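Planning a Charity Golf Day: What Our Group Learned at Nostingate

For our event management project we were asked to plan a real fundraiser from start to finish, and after a good deal of friendly arguing we settled on a nine-hole golf scramble for the Grutlow Youth Library. Only one of us had ever played golf, so we leaned heavily on the pro shop at Nostingate, who were very patient with us (and with our many, many emails).

Sign-ups opened in June on a simple web form. We had hoped for 1000 visits to the page and got nowhere near it, but 28 teams still registered, and 13 of those came in during the last weekend, which gave our scheduler quite a fright!
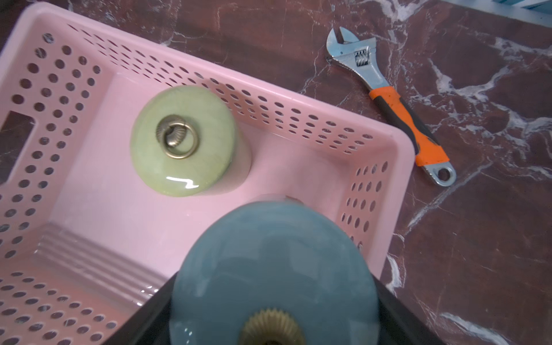
Tee times were the hardest part by far. We first let teams pick their own, and of course everyone wanted the morning. In the end we gave out slots in the order the forms arrived and kept a short waiting list, and the players were very kind about it once we wrote to explain.

The money side went better than we dared hope. Hashemi Tire & Auto sponsored the lunch, Urnine Printing did our scorecards at cost, and after the bills were paid we handed the library $3725.

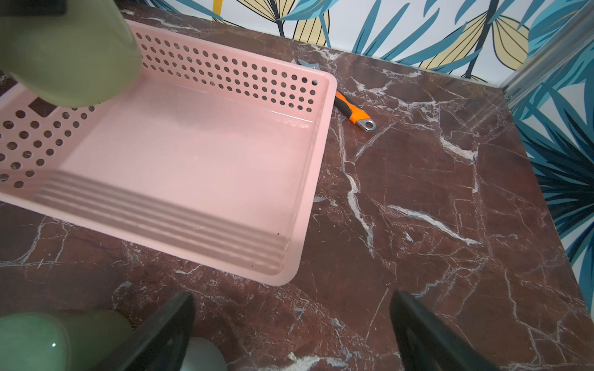 By Forough Azimi
Saturday, February 3, 2018

If another class takes this on, I would beg them to book the dining room before they print a single flyer. We did it the other way around, and ended up moving the awards lunch back an hour and phoning every team captain to tell them so. I would also ask for shirt sizes on the form. We forgot, and spent a long evening guessing.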